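Went to the immersive video demo night at Stovholm on Monday. Free drink, 2 hours of talks, one headset queue that went out the door. A few thoughts, mostly grumpy. Thread.

The headline act was Grundetix showing their new stitching software. The pitch: you drop in the files from all your lenses, press one button and get a clean panorama back. I have heard this pitch every year since I started going to these things.

To be fair to them, the outdoor clip looked good. Big field, distant trees, nothing closer than a parked van. Anybody's software can stitch a field.

Then someone in the second row asked to see a person walk past close to the camera. Long pause. "We have that footage but not on this laptop." Ok.

If you shoot this stuff you know why that matters. Close subjects crossing a seam are the whole problem. Heads go thin, arms double up, door frames get a kink in them. Show me a hallway and a guy carrying a ladder and I'll clap.

They also put up a slide saying they had tested on 1,013 clips. I asked what was in the clips. "A range of environments." I asked how many were indoors. They would get back to me. I gave them my email so we'll see.

Quartey did the hardware talk. New rig, smaller than the last one, nicer clamps. I held it and it feels solid. I also asked what happens to sync if one camera drops a frame halfway through a take and got a very long answer with no yes or no in it.

Price on the rig is 300 without cameras. For a thing that holds cameras. I know machining costs money, but my current one is scuffed and ugly and has never let go of anything, so it gets to stay.

The touchscreen viewer was the popular part and I get it. You drag, the picture moves, people smile. My question is what they do in minute three. I stood by it for a while and most people swiped left, swiped right, looked for the floor, looked for the ceiling and went to get a drink.

And everybody looks for the floor! Every single time. They want to catch the tripod. You can spend a day on your patch down there and the first thing a stranger does is drag straight to it. 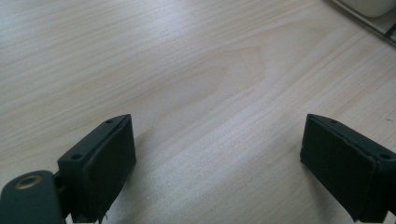

Tabletop grain, glare and all.

Grain is a mean test for any fill tool. Straight streaks are fairly forgiving. Curved bands are where it goes wrong, your eye follows the line and stops dead where the software made something up. Add a bright patch of glare and the tool has to guess the light too.

Dernetti claim their auto fill handles "all natural textures." I've used the trial. It handles carpet. On wood it gave me a smear, and on brick it gave me a brick I would not build with. Maybe the paid version has a different idea of nature, but I'm not paying to find out.

Someone replied to my last thread saying I hate this medium. I don't. I've shot panoramic video for paying clients and some of it I still like. I'd just like one demo where the hard shot goes up first and the field comes second.

Good stuff from the night, because there was some: the sound talk was great. Short, no slides, played the same clip with flat audio and then with audio that turned with you. Huge difference, and the room went quiet for it. Should have been the main act.

Also the organizers kept the lights low enough to see the screen, which last time they did not.

They said 200 people signed up for the next one. Signed up and showed up are different numbers at a free event, but I'll be there, probably in the second row, asking about the hallway.

If Grundetix email me back I'll add it to this thread. Nothing so far.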